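Grangate Residents' Help Exchange
Household and Kitchen Care

Restoring a bamboo cutting board that has turned gray and rough

Posted by Astovance Tenant Services Desk

Our office maintains a shared kitchen for residents of the Rincombe building. The kitchen has several bamboo cutting boards, which were purchased together in October. They are washed by hand and left in the drying rack overnight. The larger boards have begun to feel rough on the working side, and one has a gray tint along the edge nearest the rack. Residents have also reported a lingering onion smell.

We would like to know whether these boards can be restored or whether they should be replaced. We would also appreciate a recommendation on the type of oil to use. Our current supply cabinet contains olive oil and a bottle of furniture polish, and we have received conflicting advice on both. Any schedule we adopt must be simple enough to post on the wall.

Replies

Velimir Dimitriou

Boards in this condition can usually be restored. Gray color and a raised surface are common when bamboo is washed often and seldom oiled. Replacement should be considered only if a board has split, if the glued strips have begun to separate, or if dark spots remain after sanding.

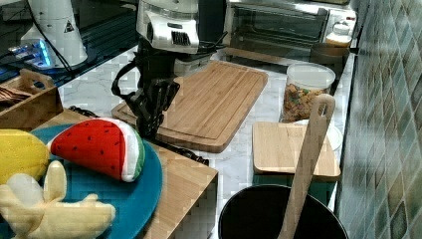 Reading time: 2 minutes

Please begin by washing the board in warm water with a small amount of dish soap. Do not soak it. For the onion smell, spread coarse salt over the surface, rub it in with half a lemon, wait ten minutes and rinse. Stand the board on its edge and allow it to dry for a full day. Sanding a damp board will leave the surface fuzzy, and the work will have to be repeated.

Once the board is dry, sand the working side with medium paper and then with fine paper, following the direction of the grain. If the board has a juice groove, fold the paper and work it along the channel by hand. A power sander tends to round over the edge of the groove. Wipe away all dust with a barely damp cloth and let the board dry again.

Use food-grade mineral oil. Olive oil and other cooking oils should not be used on boards, as they can turn rancid and leave a sour smell. Furniture polish must never be applied to a surface that touches food. Apply the mineral oil generously to both faces and all four edges, leave it overnight, and wipe off whatever remains in the morning. A board that has been neglected may need a second coat.

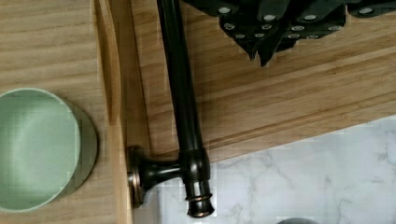

With regard to the schedule, I would suggest one coat of oil per month for boards in daily use. The oil cabinet should be labeled clearly so that the furniture polish is not picked up by mistake — it would be better still to store the polish in another room. Boards should be dried with a towel after washing and stood upright with air on both sides. The gray edge you describe suggests that water is collecting at the bottom of the rack.

M. Dimitriou, Building Standards

I concur with the above, with one addition. A blend of mineral oil and beeswax may be applied after the last coat of oil. It is slower to apply, but water beads on it for longer. We keep one board for raw meat and a separate one for bread and vegetables, and I would recommend that your notice state this in large type.

rincombe_4th_floor

We just bought a plastic one. It goes in the dishwasher.

Astovance Tenant Services Desk

Thank you for these replies. We have ordered mineral oil and two grades of sandpaper, and the rack will be moved away from the sink. The notice will be posted beside the supply cabinet.

This topic has been viewed 751 times.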